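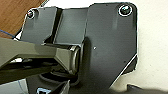

Flumeo asked whether an arm can take over a household chore yet. Short thread, written from the Trirnstead workshop. May 5, 2022.

1/ The chore is folding tea towels. Flat cotton, one size, one colour. It's the easiest laundry job we could think of.

2/ Vestergaard ran 124 attempts on the current controller. 11 needed a hand on the stop button. Most of those were the gripper picking up two layers and carrying on regardless.

3/ Speed is the worse problem. A fold takes a person 5 seconds. The arm spends longer than that finding a corner.

4/ Shop-floor work looks better. Orholm has an arm moving castings from tray to fixture. Stiff parts, known positions, same light all day. It will do 1,000 in a run and the error log is dull reading.

5/ So my answer for the home is no, with one reservation: loading a rack with identical mugs is close. Cloth isn't, and neither is a drawer with mixed cutlery.

6/ Next test is in June, with a softer fingertip and the same towels. Logs will go up in this thread.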